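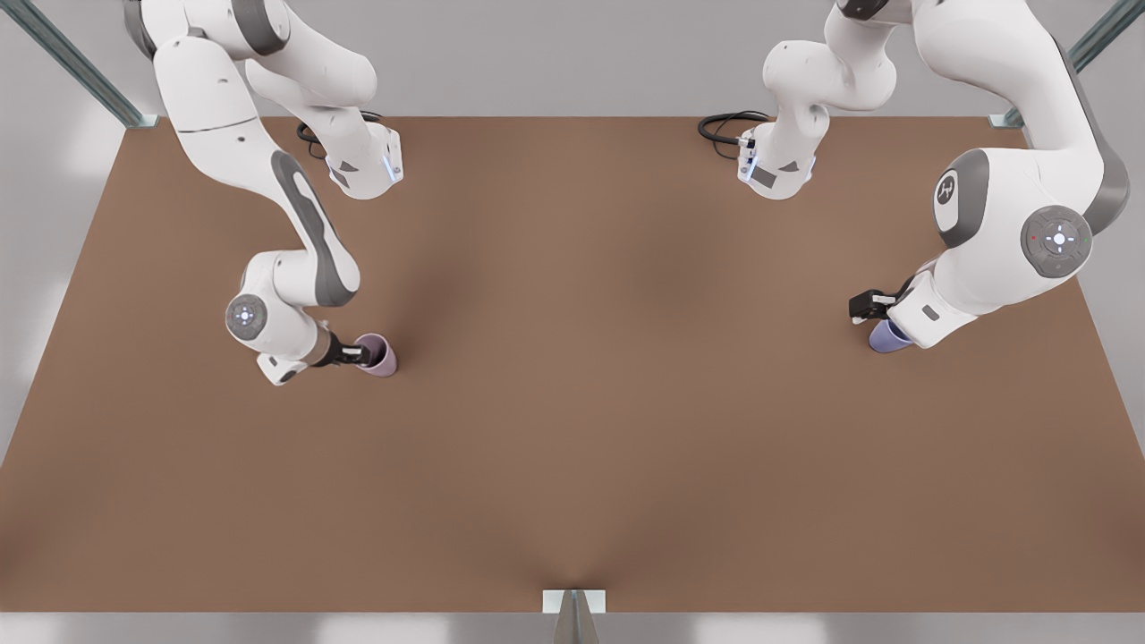 2022-07-25
Workshop notebook, glaze bench, Tirnalholm
Search this notebook Go

Opened the kiln this morning after leaving it shut all weekend, which took more patience than I generally have. The new batch of the Khoury white is on the top shelf and the old batch underneath, same clay, same cone, and I must say I'm fond of both of them. The old one is still the creamier colour. The new one has pinholes near the foot on 2 of the test tiles and none anywhere else, so I'm not ready to throw out the bucket yet – it may just want another pass through the fine sieve and a good long sit.

I weighed out the dry mix again to be sure of myself. Total came to 723 grams, as written on the lid, so the recipe isn't the trouble. My guess is the Irkeson feldspar, as we started a fresh bag for this batch and it feels a bit coarser between the fingers than the last one did.

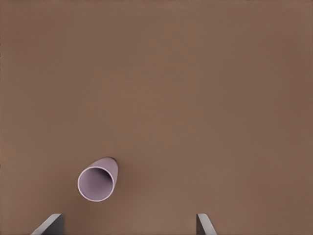
I've also been meaning to write down the slow cooling, so we stop arguing over it at tea. The Zoden controller was set to hold for 30 minutes at the top and then come down gently, and the satin surface is lovely for it, soft as an eggshell. Back in November we skipped the hold altogether and everything came out shiny as a toffee apple. Some of you liked that, I know, and you're welcome to it on your own shelf.
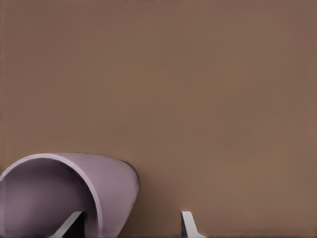 Does the glaze need to be thinner for dipping than for brushing?
It does want more water for dipping. I add a splash at a time and stir well, then try it on a scrap of bisque before committing a proper pot.

Tile 91 has gone missing again. If it's in your apron pocket, please pop it back on the rack, as it's the only one I have with the honey colour over the white. Sieving the new bucket tomorrow after lunch.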